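Last updated: 23rd November

Notebook, Wednesday: penalty takers and the sorting sheet

Back to the question of whether you can tell where a player will put a penalty from what sort of person he is. The Clerbridge sheet says you can. It sorts footballers into "planners" and "reactors" by asking them how they pack a suitcase, and then tells the goalkeeper which way to dive. I have 23 players from Flenovstead who have filled it in, one of whom wrote "my mum does it" under suitcase, and the sheet has no box for that.

The sheet's claim, as I read it: planners choose a side before the run-up and stick to it, reactors wait for the keeper to move. Sounds sensible. So do most horoscopes.
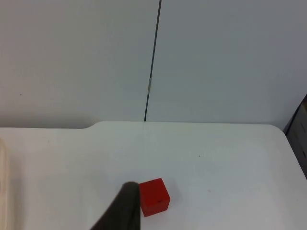 Kamarul Govindasamy reckons I am being unfair, and that the trouble is with the scoring. Half the lads answer as the player they would like to be, he says, so ask their full-back instead. He also wants the goalkeepers sorted, because a keeper who goes early makes everyone look like a reactor. Fair point, annoyingly. Written in the margin of the plan and underlined by him, twice.

What we did this morning: went through the clips from the Pillai Cup with the sound off and marked each kick as "chosen" or "waited". I marked one set, Kamarul marked the same set without seeing mine. We agreed on the hard, low ones into the corner. We fell out over every stutter in the run-up. A stutter could be a man reading the keeper or a man who has forgotten which foot he uses, and from the halfway-line camera they look the same.
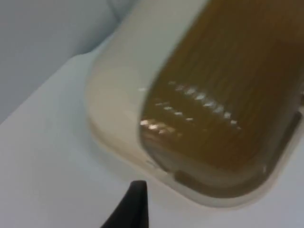
White tub, brown contents.

First look at the sorting against the marks. The planners "chose" a bit more often than the reactors did. Then I took out the centre-half who takes all of the reserves' penalties and hits every one of them straight down the middle, and the gap went with him. One man with no imagination was holding up the whole theory. Not throwing it out yet, but I would not dive on it.

The Fledbridge archive claims 2,000 kicks, with the keeper in shot for all of them. Have asked for access. They replied asking what the work was "in support of", and I have been trying to think of an answer since lunch.
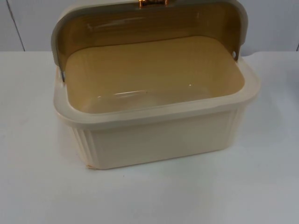 The retest matters more than the clips, to my mind. If a player comes out a planner in November and a reactor in April, then we are measuring his mood, or the weather, or whether he got picked on Saturday. Same sheet, same questions, no peeking at the first lot. The bread box is standing there with its lid rolled right back and nothing in it, so the first set of sheets can go in there and the lid can come down until spring. Kamarul wants a proper locked drawer. We do not have one.

Question four has to be reworded before then. "Do you trust your gut?" got a yes from everybody, including the goalkeeper who had food poisoning at the time.

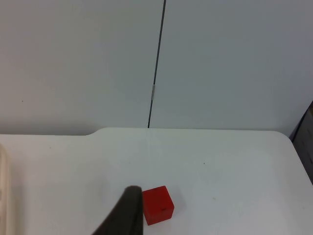

To do

- Kamarul to mark the stutters again, cold, next week. Me too, separately.
- Add a third mark, "can't tell", and allow ourselves to use it.
- Get full-backs to fill in the sheet about their strikers. Keep the results away from the strikers.
- Sort the keepers.
- Chase Fledbridge. Say it is in support of goalkeepers.
- Find out who has my good pen.

Recent entries
Throw-ins: does anyone practise them?
Captains who shout and captains who point
Left-footers, second go
Why the Clerbridge sheet asks about suitcases

Contact the notebook | Copyright Flenovstead Touchline Workshop | Back to top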